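Picking Up a Bowl in Simulation: Notes for New Club Members

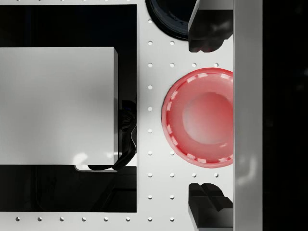
Tutorials / Gripper basics

In this lesson you will write your first grasp for the Kellum task. The simulated camera looks straight down, and you should stop the arm in a pose like this one: the red bowl between the two black fingertips, fingers open wide, no contact yet. We call it the pre-grasp pose.

Before you begin, install Plivix from the club server and load the Kellum workspace. Set the random seed to 7, so your results can be compared with ours.

1. Move the arm above the bowl and open the gripper completely.

2. Turn the wrist until the fingertips face each other across the bowl. The holes in the white panel make a regular grid, and it is a good help for checking the angle by eye.

3. Go down slowly. Pause for 500 simulation steps before closing — many students skip this, and then the arm is still swinging when the fingers touch.

4. Close the gripper in small increments. If the bowl jumps, your increment is too large.

5. Lift, hold, and save the log.

Keep the path away from the large black recess. In an earlier version of my own code the arm went down into it, and I needed a whole evening to find a wrong sign.

For the Gargate round, each team must submit 8 saved logs. A run stops by itself after 4,000 steps, also when the bowl is already in the air.

Last updated May 2026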